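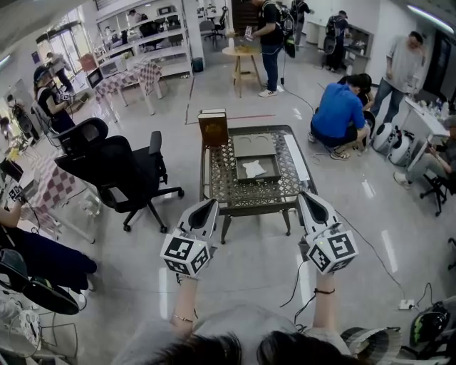
According to Xuân Chu, the softener at Gorkent was undersized from the day it was fitted, and every fault found in the rinse water since May goes back to that. The shift log gives some support to this view. Hardness at the rinse inlet was within limits in the mornings and drifted upwards after midday, when both tunnel washers were drawing at once.

Visit date: Sep 25, 2019. The tour started at goods-in and followed the linen through to dispatch.

Soiled work arrives in slings and is sorted by hand into table linen, bed linen and towels. Table linen gives the most trouble. Wax and red wine need different first washes, and the sorters have only a few seconds per piece to decide. Rejects go back for a second wash at a higher alkali dose. A piece that fails twice is cut down for wipers.

The older tunnel has 4 compartments fewer than the new one, so transfer time is longer to compensate. Dosing is by Tollo pumps, calibrated weekly with a measuring cylinder. The press runs at 30 bar on cotton and lower on blends. Moisture after pressing was not measured while we were there, but the ironer operators judge it by how the first sheet leaves the roll.

The ironer line is rated at up to 835 pieces an hour. Napkins are fed two abreast. Creasing at the leading edge was put down to worn feed tapes, and a new set from Kinance was on order. Folding follows directly. Small goods are still folded by hand, in thirds and then in half, with the hem inside.

Boiler house: one gas boiler, condensate return, blowdown on a timer. Feed tank holds 2000 litres. The lagging on the return line was missing near the door.

The Lục site, which handles hospital work only, was not open to visitors. Questions on barrier washing were taken in writing.

Parking is at the rear, past the weighbridge. Safety shoes are required on the wash floor.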